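3.2 Tire choice and the undercut

Conventional wisdom in the paddock holds that the rider who changes tires first gains most. Our data from the Kistau club series is less flattering. Of 100 flag-to-flag stops, the early group came out ahead in 11, and two of those owed their luck to a rival who stalled on pit exit. Yazdani and Borkowska reported much the same for the Stetum endurance rounds, in politer language.

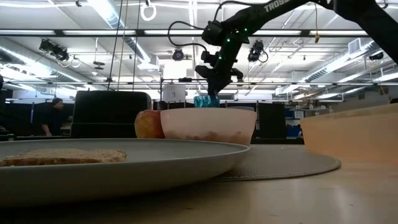

Figure 2. Robotic arm holding a small shiny teal-blue object above a bowl.

The early stop fails mostly on the out lap. Riders told to push on cold rubber did so for five corners, then remembered what their bodywork costs. Crew chiefs blamed the rider, riders blamed the crew chief, and the timing sheets - which have no friends in either camp - put the loss in the second sector. We therefore treat the out lap as a separate term in the model. The April round at Choi is left out of the fit, as rain stopped it before anyone could make a bad decision.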